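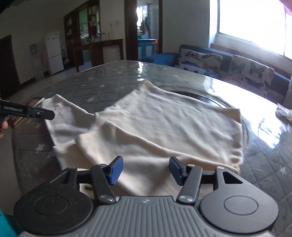
A white cloth, partly folded, on a quilted cover printed with small stars.

The secret life of old linen: a talk with a collector in Mererville

December 31, 2021

She had the kettle on before I had my boots off. The woman who runs Trenel, the little secondhand linen shop at the bottom of the hill in Mererville, has been buying and mending old household cloth for 29 years, and she agreed to give me an afternoon on one condition — that I leave her name out of it. "Write about the sheets," she said. "The sheets are far more interesting." So I will!

It started with a trunk. She was working in the office of a feed company and went to a farm auction looking for a kitchen table. The table went for too much money, so she came home with a trunk of pillowcases nobody else had bid on. "I paid eight dollars and I thought I'd been foolish," she told me. "Then I washed one and slept on it. Well, that was that. I'd been sleeping on sandpaper my whole life and had no idea."

I asked what makes old cloth feel so different, and she was off, pulling pieces down from the shelves and laying them across my knees. Linen gets softer each time it goes through the wash, she explained, and a sheet that has been washed for decades has had most of the stiffness worked out of it. "You can't hurry it. People ask me if there's a trick with vinegar or tennis balls in the dryer. You just have to use the thing and wash it and use it again."

Her favorite part of the job is the monograms. Some are grand, with leaves and curls all over them, and some are two crooked letters in red thread, put there so the right sheets came back from the wash house. She has a soft spot for the crooked ones. One set, which she calls the Villon sheets after the house they came out of, has the same initials done in at least two different hands. "I think a mother started them and a daughter took over," she said. "I can't prove it. Look at that V, though. That is a child's V."

The mending happens in the back room, at a table by the radiator. She darns small holes, patches bigger ones, and turns worn sheets "sides to middle," which means cutting them down the center and sewing the outer edges together so the thin part ends up at the sides. I had never heard of this and made her show me twice. A double sheet takes her 45 minutes on the machine, longer if she stops to talk, and she does stop to talk.

What about stains? "Soak first, and be patient," she said. "Cold water for anything you can't identify. Then sun, if you have any." She doesn't, much, in winter, so the worst pieces go in a basket and wait for spring. Bleach makes her shudder. She has seen good tablecloths come apart like wet paper after too much of it.

Not everything gets saved. Cloth that's past mending is cut up for dish towels, then for rags, and the very last scraps go to a neighbor who stuffs draft stoppers with them. I bought one for my back door. It's shaped like a sausage and it works beautifully.

Younger customers have been coming in lately, she says, many of them wanting to learn to sew a patch for themselves. She is running a mending class in February, upstairs from the Caputo bakery, and it costs 30 dollars with thread and a coffee included. "Bring something you love that has a hole in it," she said. "Please don't bring your husband's socks. I've done enough socks."

I went home with the draft stopper, two pillowcases and a sheet that still needs its hem fixed. I've signed up for the class.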